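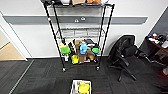
Troels Þrastardóttir has asked for the old item 3 to be split in two, because a single tick against "shelving sound and level" has been covering both the posts and the shelves, and a fault in one was being lost in the other. The change is made below. The remaining items keep their wording from the last issue.

Storeroom and shelving inspection, Trernemum site
Issue for July. Inspected by Kiprono Mosoti.
Rooms covered: main store, paper store, cleaning store, lobby cupboard.
Marking: S = satisfactory, A = action needed, N = not applicable.

1. Access and floor
1.1 Door opens fully and is not obstructed. S
1.2 Floor clear of boxes, leads and packaging. A
Comment: Flattened cardboard left behind the door of the paper store. Removed during the inspection. Same finding as last time, so the Saturday delivery team should be reminded.
1.3 Floor covering free of lifting edges. S
1.4 Threshold strip fixed at both ends. A
Comment: Cleaning store only. One screw missing. Strip can be lifted by hand. Job passed to Fagundes.

2. Load
2.1 Load notice displayed and readable. A
Comment: The notice in the main store still shows the figures for the units we replaced. Limit for the present units is 400 kg per bay, evenly spread. New notice on order from Pindow.
2.2 Heaviest goods on the lowest shelves. S
2.3 No single item over 20 kg stored above waist height. A
Comment: Two drums of floor polish on an upper shelf in the cleaning store. Moved down. Neither had its weight marked on the outside.
2.4 Goods do not overhang the shelf edge. S
Comment: A slight overhang on light boxes was accepted in the lobby cupboard. I would not accept it for glass or liquids.

3A. Posts and feet (new item)
3A.1 Posts upright when checked with a level on two faces. S
3A.2 Feet in firm contact with the floor. A
Comment: Rear foot of bay 12 turns freely by hand. Adjusted, but the thread is worn and the foot will work loose again. Replace.
3A.3 No dents, kinks or cracked welds. S
3A.4 Tall units tied to the wall. S
Comment: Ties were pulled by hand only. A proper check of the fixings is due at the next full survey by Unard. 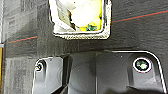
3B. Shelves and clips (new item)
3B.1 Every shelf seated on all its clips. A
Comment: Lower shelf of bay 42 was resting on three clips with the fourth pushed up the post. Shelf unloaded, clip reset, shelf loaded again. No lasting bend found with a straight edge.
3B.2 Clips all of one pattern within a bay. S
Comment: Clips from the old Pindow units will fit the new posts but sit slightly low. They should not be kept in the spares tin. I have taken out the ones I found.
3B.3 Shelves level front to back and side to side. S
3B.4 No sharp ends or broken wires. S

4. Sprinklers, lighting and sockets
4.1 Clear space kept below sprinkler heads. N
4.2 All lights working. A
Comment: Paper store, far tube flickers when cold. It settled after a few minutes and I could not make it do it again.
4.3 Switches and sockets can be reached without moving stock. S
4.4 No heater or charger in use among stored goods. S

5. Steps and reaching equipment
5.1 Step stool present and within reach of the door. S
5.2 Rubber feet complete. S
5.3 Inspection label in date. A
Comment: The label on the lobby stool has rubbed blank. Taken out of use until it is checked. The main store stool can be borrowed meanwhile.

6. Actions carried forward
Replacement foot for bay 12: Fagundes.
Threshold strip: Fagundes, same visit.
Load notice: Pindow, awaiting delivery. A handwritten notice is up until then.
Lobby stool: Kiprono Mosoti.
Weight markings on drums: to be raised with the supplier. Troels Þrastardóttir to write.

Items marked A stay open until signed by the person who checked the repair, who must not be the person who carried it out. Completed sheets go in the folder inside the main store door.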